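Down jackets and warmth claims: your questions
Last updated May 22, 2024

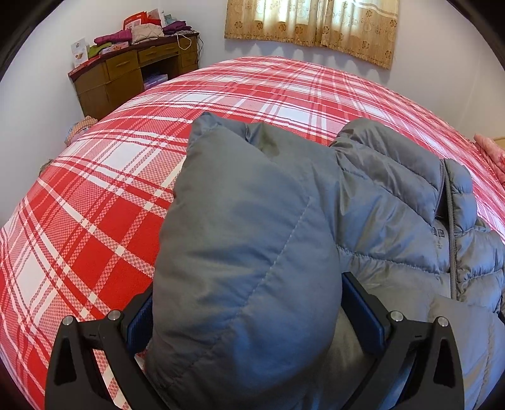 Merja Hakala wrote in to ask why her 200 gram jacket is sold as "expedition warm" when she shivers in it at the bus stop in Womham. A fair question, and it sets the tone for the rest of this page.

What does fill power mean?
It measures how much space a small weight of down takes up in a lab tube. A higher number means loftier down. It does not tell you how much down went into the jacket, and plenty of shops are happy for you to mix the two up.

So which number should I look for?
Fill weight, in grams. If the label doesn't give it, ask. We asked 8 sellers in February and got a straight answer from two.

Are temperature ratings any use on jackets?
Not much. I've yet to see one that says whether the wearer was walking uphill or standing still. Sleeping bags have a test standard, jackets mostly get a guess.

Is a £228 jacket warmer than a cheap one?
It may be. It may also have a nicer zip and a bigger advertising bill. Compare fill weights before you compare prices.

Can I wash it at home?
Usually, whatever the special cleaning services tell you. Follow the care label, use a mild soap, rinse twice and dry it on low heat for far longer than seems sensible. Lumps mean it's still damp inside.

Do reproofing sprays work?
Upendo Mutiso swears by them. I think they help in drizzle and do very little in proper rain. Wear a shell over the top.

Should I store it in its stuff sack?
No. Hang it up or leave it loose on a shelf.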